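Clearing off the white table

I spent most of Thursday evening and a good part of the next morning on the white table in the back room. It had been collecting things since July. Every household has one flat surface where stuff goes to wait, and in our house that is the one, mainly because it is the first thing you reach when you come in from the garage.

We bought it secondhand when we moved to Korkavstead. The seller wanted it gone the same day, so we tied it to the roof of the car with clothesline and drove home on the slow road. It is a good size for wrapping presents, cutting fabric or fixing a lamp. I hadn't done any of those things on it in a long time because I couldn't get to it.

My method was not complicated. I put two boxes on the floor, one for the garage and one for the kitchen, and a trash bag over the doorknob. Then I started at the left end and worked across. I told myself I couldn't skip anything. If I picked it up, it had to go somewhere before I picked up the next thing.

The paper went first. I had two years of Zoria catalogs in there, which I keep ordering nothing from, and the manual for the old Weleck dehumidifier. We gave the dehumidifier away last winter. I thought about calling to see if they wanted the manual and then decided they had managed without it this long.

Under the paper was the jigsaw puzzle. It is a 1,000 piece one of a harbor, and I stopped working on it when I got to the sky. I slid it onto a sheet of cardboard and moved it to the top of the bookcase. I may finish it or I may not. The box says the same company makes one with 4,000 pieces, and I can say for sure I won't be buying that.

Then came the drawer stuff. Tape, batteries, picture hooks, a bag of felt pads for chair legs, three partly used tubes of caulk. I tested the batteries with the little tester and threw the dead ones in the jar for recycling. The caulk had gone hard in all three tubes. I always think I'll save the rest for next time, and next time I always end up buying another tube. From now on I'm going to throw them out when the job is done and save the shelf space.

The last group was the sprays and cleaners. I don't remember deciding to keep those on the table, but one can gets left out after a job and the next one joins it. Most of them went straight into the garage box. I have a shelf out there for them, away from the water heater, and they should have been on it all along. I found a Satti bottle with a broken trigger, and I moved what was left into a spare bottle and wrote the name on it with a marker.

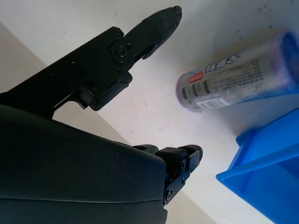 Spray cans are the part of this job I'm least organized about. I buy them for one purpose, use a little and forget which ones I own. This time I set myself a rule that each can gets its label read before it goes in a box, so I know what it's for and whether there's a date on it. That takes some patience with a silver-gray can like this one, where the small dark print runs in rows and the body is shiny enough to throw the light back at you. A can on its side will also roll if you give it the chance, so I stand them up once I've read them.

The tabletop needed attention too. White shows everything, and with the clutter off I could see gray smudges and scuffs that I had stopped noticing. I went over it with dish soap and warm water first, then baking soda on a damp cloth for the worst marks. The smudges mostly came up. A couple of the scuffs are there for good, and I can live with those. It's a work table.

I kept a dry cloth in my other hand and wiped as I went, because the baking soda leaves a film if it dries. I had to go over the right end twice.

The kitchen box took five minutes to put away. The garage box took longer, since the shelf out there had its own problems and I had to move the paint cans down one level to make room. I haven't touched the floor of the garage and don't plan to until it cools off.

Next is the lamp with the bad switch, which has been sitting on the stairs. I have the new switch, and it was under the catalogs.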